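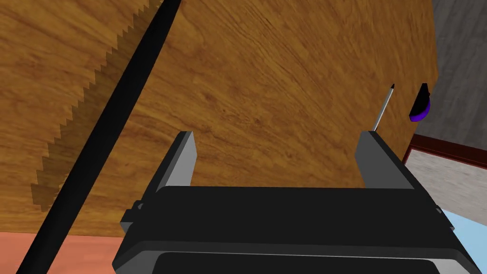

*Wrist view from the Kelwood bench simulation: open parallel-jaw gripper over a wood surface, with a hand saw at left.*

## About Kelwood

Kelwood builds simulated work cells for teams that train and test robot arms. Our main product is Jumska, a library of rendered benches, hand tools and household surfaces that loads into a customer's own simulator. We also sell Ollstead, a test service that runs a customer's control policy against a fixed set of Jumska tasks and returns a scored report.

The company was started by Macario Sandoval after several years of writing grasp planners for factory customers. Most of his test time went into resetting parts on a table by hand. The first version of Jumska was a single bench and a box of tools, written to remove that step for one client. It has been a commercial product since December of the following year.

### What is in Jumska

The current release contains 369 objects and 185 task definitions. Hand tools make up the largest group. They are awkward to grasp: a saw is long, flat and thin, and a screwdriver shaft gives a parallel jaw very little to hold. Each object ships with:

- a visual mesh and a separate collision mesh
- mass, center of mass and friction values, all editable
- one or more marked grasp regions
- a plain text file listing known problems

Surfaces and rooms are handled separately from objects. A customer can change the wood grain on a bench, the wall finish or the floor color without touching the task. Camera placement is also open. The wrist view is the default, mounted behind the gripper and looking out past the fingers, and most customers keep it. An overhead view and two side views are included.

Textures are deliberately moderate in detail. Jumska is meant to run many copies at once on one workstation, and we would sooner spend the compute on contact physics. Customers who need closer visual matching can replace any texture with their own files. The format is documented and has not changed in the last two releases.

### Ollstead test service

A standard Ollstead run is 400 episodes, with object pose and lighting varied between episodes. A short run of 100 episodes is available for early checks. The customer sends a container with the policy inside. We run it on our machines and return:

1. success rate per task, with confidence intervals
2. a log of every contact between gripper and object
3. wrist camera video of every failed episode
4. the random seeds, so any episode can be repeated

We do not tune policies and we do not rank customers against each other. Reports go to the customer only. A container that fails to start is returned with the error log at no charge.

### Limits

Jumska models rigid objects. Cable, cloth and liquids are not supported. Saw teeth are present in the visual mesh but simplified to a flat edge for collision, so cutting tasks will not give useful results. Gripper models cover two-finger parallel jaws; suction is in development and has no release date.

### People and location

Kelwood has a small staff, split between simulation engineering and object modeling - several people do both. Our office is on the second floor of the Ibarra building, with a workshop downstairs where tools are weighed and measured before they are modeled. Visits are by appointment.

Trial licenses cover the hand tool set and one bench. Write to the sales desk with the name of your simulator and your gripper model, and include the finger stroke if the gripper is custom.

Page last revised August 2020.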